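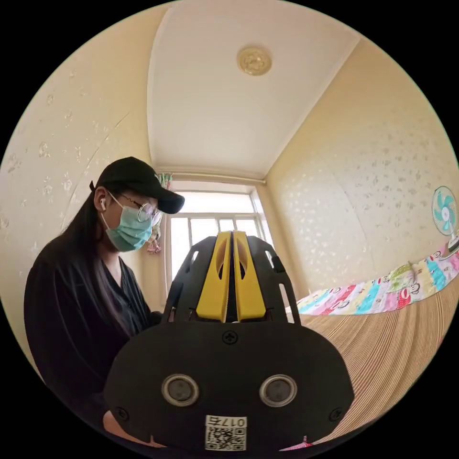

Slide 1: Dressed for work -- black cap, round glasses, light blue mask.

Good morning, my name is Elis Gough. My talk is on what we wear in the workroom at Skyrme. (Wait for the door to close.)

Please look at the sleeves first. They are wide, and the top is loose. I like this for comfort, but with wide sleeves you must watch the edge of the table.

Long hair: over the shoulder is allowed, tied back is better. Shona Ruawai will speak on this after me.

Glasses with a mask -- ask who has the problem of fog. Give them 2 minutes to answer.

Next slide: the coat hooks at Kinesley.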